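Tanui grasp stack: gallery for the 0.4 planner branch

Stills from the bench on which we exercise the Tanui planner, pulled while the contact-phase controller was being rewritten. Captions refer to the software. Build notes and configuration files are in the Flosetti repository under the same branch name.

Posted 25/03/2020 by Neema Rashidi

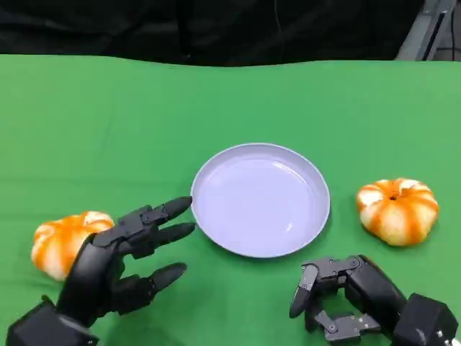
Two hands, a plate and two striped pumpkins on the green cloth. The left pumpkin is partly hidden by the hand, a useful case for the segmentation node.

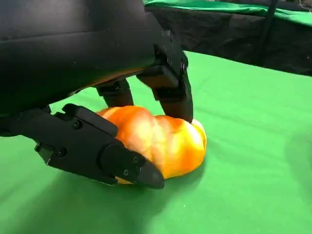 Fingers on a bell pepper, wrist view. Lobed, glossy skin is hard on the depth estimate, so the planner takes its closing targets from a coarse hull.

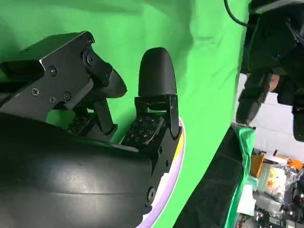 Fingertips and pads at close range, with the plate rim behind. The pad driver publishes one array per finger and the controller reads both in the same cycle.

Neema Mfinanga asked under the previous gallery whether the planner still replans once contact is declared, and noted that on the Homberg branch it did, which led to fingers being sent back to a pregrasp pose with the object already held. Mfinanga would prefer a hard lock on the plan from first contact until release, with any correction left to the controller.

The current behavior sits between the two. When contact is declared the arm trajectory is frozen, but the finger targets stay open for 38 control cycles. After that they are frozen too, and only the force loop can move them. A full lock was tried first. It failed on lobed objects, where the first finger to touch is often on a ridge and the others need room to travel — the hull is too coarse to predict this.

Replay results for the branch: 3,670 logged grasps were rerun through the new planner, and 803 of them produced a different finger order from the one recorded. Most of the differences are in the thumb. No judgment is made here on whether the new order is better; replay cannot show that.

Known issues:

Plate rims are sometimes merged with the table plane when the cloth is wrinkled. Lowering the plane tolerance fixes the rim and breaks the cloth.

The Flasa log viewer drops the contact flag if playback runs above 4 times normal speed. Use the command-line export for timing work.

Hand-to-hand collision checks still use the old capsule model. The mesh version is due in April.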